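Laundry room notes: the clothing exchange sorts its spring donations 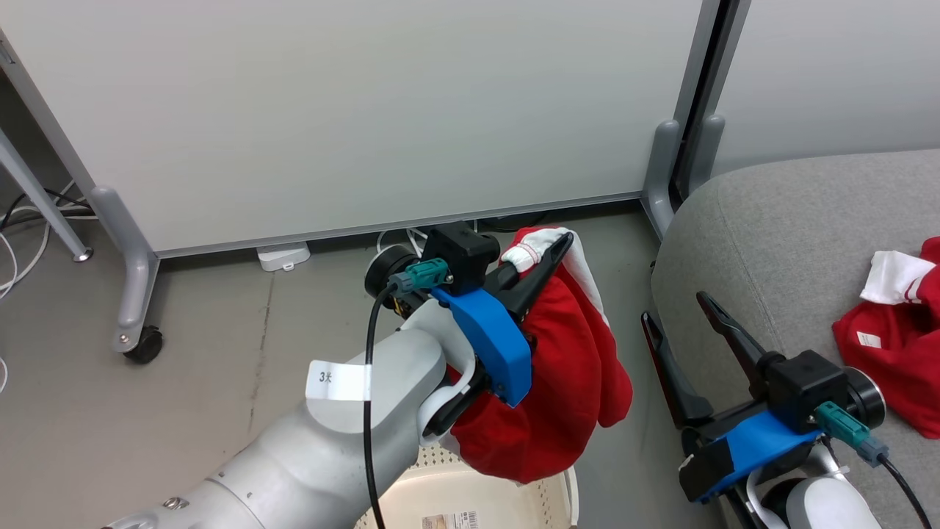 A red garment with white collar trim, over one of the beige baskets.

Sorting for the Hillow clothing exchange began in February and is now a little past the halfway mark. The count so far is 672 pieces washed, dried and folded. Last spring we finished with almost 2,000, and the bags still stacked in the back hall suggest we will land near the same number.

Oanh Hồ is running the laundry side again this year. She has made a few changes to how clothes move through the room, and anyone signing up for a shift should read this before coming in.

Baskets first. We now have 40 plastic baskets in use, all with perforated sides so that air gets through if a load has to wait. Please don't stack full baskets. The clothes at the bottom crease badly and have to go through the dryer a second time, which ties up a machine in the evening when we need it most. If you run out of floor space, use the long shelf under the window.

Every piece gets picked up and shaken out before it goes into a washer. Check the pockets, do up the zippers, and turn anything with a print on the front inside out. Sleeves that arrive balled up should be pulled straight. It adds a few minutes to each load, but we had far fewer tissues in the lint traps last month.

Red clothes need special care, above all when they have white on them. Collars, cuffs and piping pick up color quickly, and we lost several good tops to pink trim last year. Oanh's rule is cold water, a short cycle and no waiting in the drum afterward. Wash reds on their own if there are enough for a small load. If there are only two or three, leave them in the basket by the sink and someone on the next shift will add to it. Do not put them in with the towels.

Collars are worth a look on both sides. A collar that is gray along the fold can usually be saved with a little dish soap and a soft brush. Leave it for 20 minutes and wash as normal. If the mark is still there after one wash, put the piece in the mending pile with a paper note pinned to it, and say what you tried.

Folding has moved to the big table near the door. Shirts are folded in thirds with the collar showing, so that people browsing the racks and tables can see what they are looking at without opening everything up. Pants are folded in half and then in half again. Kids' clothes are bundled by size and tied with cotton tape – the rubber bands we used before left marks on the fabric.

The mending pile currently stands at 87 pieces. Most of them need a button or a few inches of hem. Rewi Fabrics has given us a box of thread and mixed buttons, and there is a sewing machine set up in the small room for anyone who knows how to use it. Hand sewers can take a bag home and bring it back within two weeks.

Some things we still can't accept: pillows, single shoes, swimwear without tags, and anything damp. Damp bags are the biggest problem. One wet towel will spoil everything packed around it, and we had to throw out two whole bags in the first week.

Shifts run from 9 a.m. to noon and from 5 to 8 p.m. The evening ones are short of people. There is a sign-up sheet on the laundry room door and another at the front desk of the Plalden building. Detergent is on the top shelf, unscented only, and the stain brushes go back in the jar when you are done with them.

Bags can be dropped off at the side entrance any time the building is open. Please tie them shut and write on the outside whether they hold adult or kids' clothes.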